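Lucero Project - Progress Report No. 3
2018-09-03
Prepared for Estela Alarcón, Program Office

Summary

We said in June that we would pick a gripper by the end of summer. We have picked half of one. The comparison between the Iltberg two-finger gripper and the Pundberg soft hand is finished for folding and flattening, and still open for rolling, where both have found their own ways to disappoint us.

Work done this period

The trial set now stands at 1,415 attempts, against the 1,000 we promised. Of these, 798 went to the Iltberg, mostly before its finger pads wore smooth and had to be reordered. Folding is the good news. Both grippers can square up a hand cloth, and the Iltberg does it faster. The Pundberg is gentler on the fabric and takes its time, as if paid by the hour.

Rolling is another matter. The first turn is fine with either gripper. After that the cloth drifts toward whichever side is being held more firmly, and what we get at the end is a cone. The Lulto controller reports this as a completed task. We have asked the supplier what it would consider an incomplete one and await the answer with interest.

We therefore went back to human hands as the reference, recorded from a head-mounted camera, working with soft goods on ordinary floors. 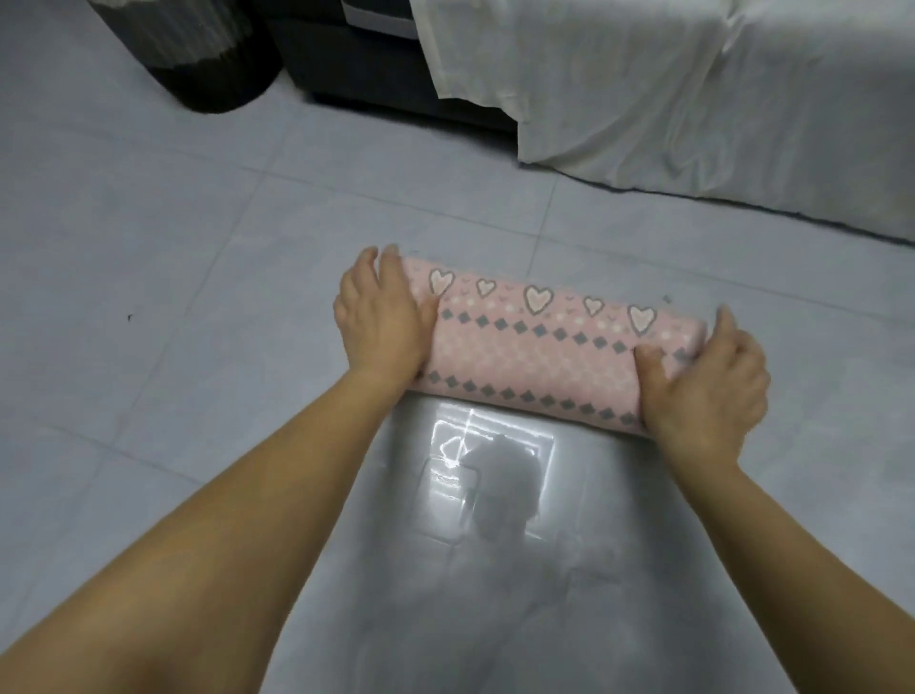 The wrist force limits in the current controller were set for boxes, and boxes do not squash. We have written a new profile that lets the two arms push down with different force, and it runs on the bench. It does not yet run on both arms at once, a shortcoming in a two-arm profile that we are aware of.

Glossy floors are also costing us time. The depth camera reads reflections as holes and the planner politely steers around them. A polarizing filter is on order.

Budget

On plan, apart from the finger pads. We bought 30 spare pairs - the minimum order - and should be supplied well into the next grant.

Next period

Rolling trials with the new profile, first on the Pundberg. A gripper recommendation, whole this time, will come with the next report.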